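Prultura > News > Press Releases

Small Tables, Clear Tables: Prultura Opens Its Tabletop Tidying Program in Bristbridge

BRISTBRIDGE, 3 May 2026 — Prultura is delighted to open registration for Small Tables, a new program of short, practical sessions on keeping one table in the home pleasant to sit at. The program has 34 sessions in its first season, all held in Bristbridge, and there are 226 places in total. It is open to adults of any age, and no one needs to bring anything except a willingness to pick things up and decide where they go.

The idea came from Siu-fong Yang, program lead at Prultura, who noticed that most advice on tidying starts with closets and garages. Those are big jobs, and people put them off. A table can be dealt with before lunch.

"Everybody has that one table," said Yang. "The mail lands on it, then the used tissues, then a cup or two, and by the end of the week you're eating dinner on your lap. We wanted to teach something you could go home and do the same evening, and I can't tell you how much fun we've had working it out."

Each session starts with a table that has been laid out the way a real one might be. There is something nice to look at, a tray to hold things, and a few bits that need to be picked up. Participants work through the light trash first, used tissues and scraps of paper and so on, and then turn to the things they plan to keep. The keepers get a place on the table or leave it. After that the group looks at the table again and talks over what they would change at home.

A lot of care went into the tables themselves. The team wanted them to feel cheerful, so there are pink flowers and a bit of pattern, and the tray is plain black so that anything pale shows up well against it. The tray stays put for the whole session, and much of the discussion ends up being about what people would keep in one of their own.
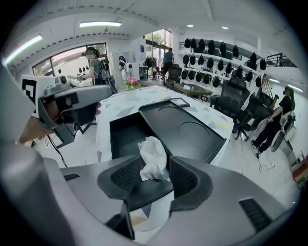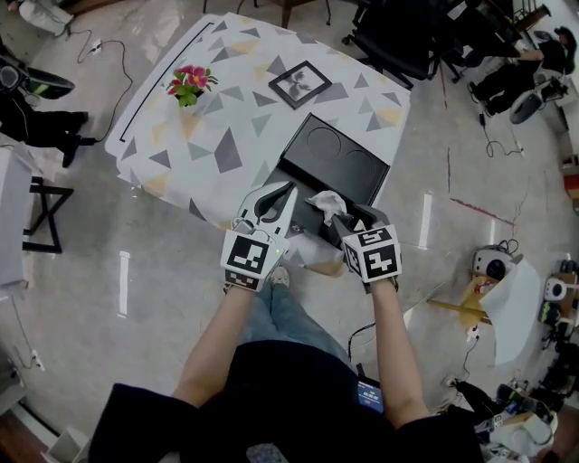

Pink flowers, a black tray and a scatter of triangles on white.

Ye-ji Hong, who wrote the session notes, spent a good part of November trying out different layouts. Her early versions had far too much on them. People got tired halfway through and began pushing things into piles, and a pile is hard to learn anything from.

"I kept taking things away, and every time I did, the conversation got better," said Hong. "With fewer objects you really look at each one. Somebody in a trial group spent ten minutes on where the flowers should stand — and then went home and moved her own. I was thrilled!"

The notes come as a small booklet called One Table, which every participant takes home. It covers the weekly clear-out, choosing a tray that fits the table, what to do with paper, and how to share a table with someone who has different ideas about mess. There is also a page on flowers and other small plants, with reminders about drips and about leaving room to set down a plate. Prultura is printing 1000 copies for the first season, and any left over will go to the Bristbridge reading room, where they can be picked up free of charge.

Support for the program comes from Adwood, the Bristbridge furniture workshop, which is paying for the booklet and has offered its showroom for the last session of the season. The Pan Fund has added a grant of $2776 toward materials and free places. Anyone who would like a free place can ask for one when they register, and no paperwork is needed.

Sessions last 90 minutes and are kept small so that everyone gets time at a table. Seating is available throughout, and people who would like to work sitting down are very welcome to do so. Participants may come alone or with someone they share a home with. Hong recommends the second option where possible, as two people clearing one table tend to find out quickly what they disagree on.

A follow-up series on kitchen counters is already being planned. Yang is collecting suggestions from participants and would especially like to hear from people with very little counter space.

Registration is open now at the Prultura front desk in Bristbridge. Group bookings and large-print copies of One Table can be arranged there too.

Press contact: Siu-fong Yang, Program Lead, Prultura, Bristbridge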